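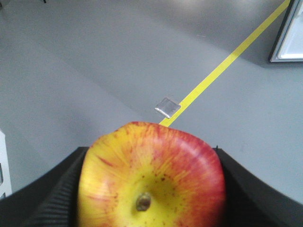 Open Day at Wondau: Apples, Stone and Cabinet Hardware

Thursday | By Amerley Yakubu

We use cookies to measure site traffic and remember your settings. Accept | Manage preferences

Wondau opened its demonstration kitchen to outside visitors for an afternoon in December. The program combined two subjects that are usually kept apart: how fresh fruit is judged at the point of use, and how the surfaces around it hold up under daily handling. I attended the second session, which was led by Farzana Farooqui on the fruit side and Nigel Oakley on the room itself. Each part was scheduled for 20 minutes. Both ran over.

Visitors signed in at the front desk and received a 62-page handout. Most of it is product data from Akolgo, the company that installed the kitchen. The section on fruit is short and was the better written of the two.

Farooqui began with the base of the apple, the end opposite the stem. Her point was that buyers look at the red and skip the yellow. The red blush, or overcolor, depends heavily on how much light reached that side of the fruit on the tree. The background color says more about maturity. As an apple ripens, the green pigment breaks down and the ground shifts toward yellow. A warm yellow at the calyx, with fine red streaks running out from it, can suggest a fruit that is well along, though she would not grade on color alone. Varieties differ too much for that, and a few are nearly solid red before they are ready to pick.

Her preferred checks for a small kitchen are firmness, smell and the condition of the skin around both ends. The calyx basin is the place to look for trapped dirt, small cracks and insect damage.

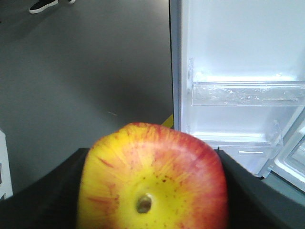 It is also the part most often missed in washing. Her method is plain running water, a soft brush for the basin, and a clean towel. She does not recommend soap, and the handout agrees with her on that point.

Several questions concerned shine. Apples produce their own wax, and packers may add a food-grade coating to replace what is lost in washing. Farooqui said that gloss by itself does not separate one from the other. Small dark speckles were also raised. Many are lenticels, the pores through which the fruit exchanges gases, and they are normal. Sunken spots that feel soft are a different matter, and fruit with those should be used first or discarded.

Storage advice was conventional. Keep apples cold, keep them away from leafy vegetables on account of the ethylene, and check the container weekly. Bouchra Morsy, who manages purchasing for a school meals contractor, asked about holding fruit at room temperature for display. Farooqui's answer was to put out one day's supply and leave the remainder in the cooler.

Oakley then took over for the room. The floor is smooth, plain gray and slightly reflective, and he spent little time on it beyond noting that it is mopped at closing. The countertop got more attention. It is mid-gray with small black and white flecks, and the finish is glossy enough to pick up the white curtains behind its far end. He likes the flecks for hiding crumbs between wipes and dislikes them for the same reason. His staff are told to clean by schedule and to check the surface at a low angle against the light. Acidic juice should be wiped up promptly until the supplier's care sheet has been read for the specific material.

Working height is 905 mm according to the handout. Taller visitors found it low for peeling.
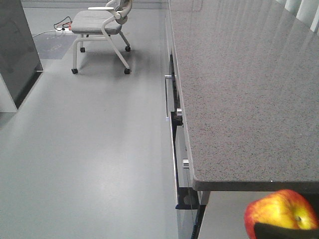 Cabinet fronts and hardware

The cabinet is finished in pale gray panels with dark recessed gaps between them. It sits back a little under the overhang, a sensible arrangement for toe room and for keeping drips off the front. The gaps look sharp but they collect dust, and Oakley confirmed that they are cleaned with a narrow brush.

Two kinds of hardware are fitted on the same run: a long, slim vertical bar handle and small round knobs. The bar accepts a full hand and can be used with an elbow or a towel. The knobs need fingertips. For anyone handling cut fruit I would specify bars throughout. Ama Acheampong, attending for Akolgo, said the mixed hardware was chosen by the client and that a replacement set is available.

The corner of the countertop is rounded, which I consider correct for a walkway. A black bracket is visible beneath it. I asked about the load rating and was referred to the installation drawings, which are not in the handout.

Access and further sessions

The building has step-free entry from the parking lot. Coats can be left at the desk. Wondau plans to repeat the program with a longer slot for the fruit section, and registration will be handled by email. Copies of the handout were still available at the desk when I left.

Get our visit reports by email. Enter your address to subscribe to the newsletter. You can unsubscribe at any time.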